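Skuvero folding work table, 60 inch — two months in

Bought this in February after my old desk finally gave up (leg screw stripped, whole thing leaning on a bookcase). Wanted something I could fold and shove behind the door on weekends. Looked at the Kistmont first, too heavy. Looked at a cheap one with no name on it, reviews were all about broken hinges. So, the Skuvero.

Delivery was ok. Box came with one corner crushed but nothing inside was hurt. Legs come attached, you just bolt on the crossbar. 4 bolts, one hex key. Took me longer to get rid of the foam then to put it together. The instruction sheet is a single page and the drawing for the crossbar is upside down compared to how you'd have the table on the floor. Just flip the page.

The top. I went for white because the gray was out of stock. Bright, makes the room look bigger, shows every single crumb. Coffee wipes off. Ballpoint wipes off if you get to it the same day. Marker does not, I have a blue line near the back edge that I've stopped fighting. Hamdia Tamiru next door has the gray one and says hers shows dust instead so pick your poison I guess.

White tops photograph well at least, if you care about that.
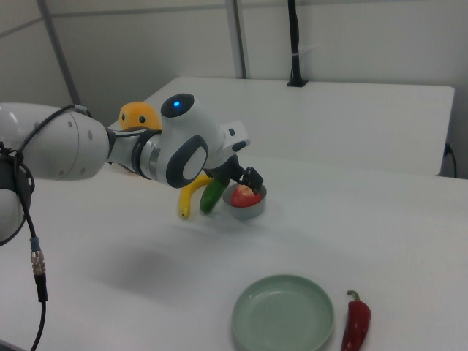 Herncombe, 17/04/2019

Stability next, the thing everyone asks me about. Typing — fine. Sewing machine — fine on low speed, at full speed there's a shimmy you can feel in your wrists. I tried it with the crossbar bolts loose and then tight and it's a big difference, so do them up properly and check again after a week. Mine had backed off a bit by then. Since I retightened them, no change.

Leaning on it: don't, on the ends. In the middle over the crossbar I've leaned with my full weight reaching for the window latch and it didn't complain.

Folding. The latch on the left is smooth, the latch on the right needs a thump. Wrote to Skuvero about it, ticket number 2146, got a reply from a Saron Jemal in 9 days. Polite, sent me a new latch free. Have not fitted it yet. The thump works and I'm lazy. But 9 days is slow if your table is actualy unusable, so knock a point off for that.

Height is fixed. Should of checked this before buying. I'm tall and it's a touch low for me, I put the feet on rubber risers from Ejigu (the square ones, not the round, the round ones slide on floorboards). Fine now. The risers have to come off before you fold it, annoying but whatever.

Feet are plastic caps. One fell off the second time I folded it and rolled under the radiator. Dab of glue, sorted. Do all of them on day one.

Smell: there was one. Gone after roughly a week with the window open.

Would I buy it again? Probably, at the sale price. Not at full. For full price the Kistmont has adjustable legs and you'd only be cursing the weight twice a week.

Good: the top cleans up easy, folds flat, solid once bolted.
Bad: right latch, feet caps, slow support, no height adjustment.

3.5 out of 5. Will update when I get round to fitting the latch.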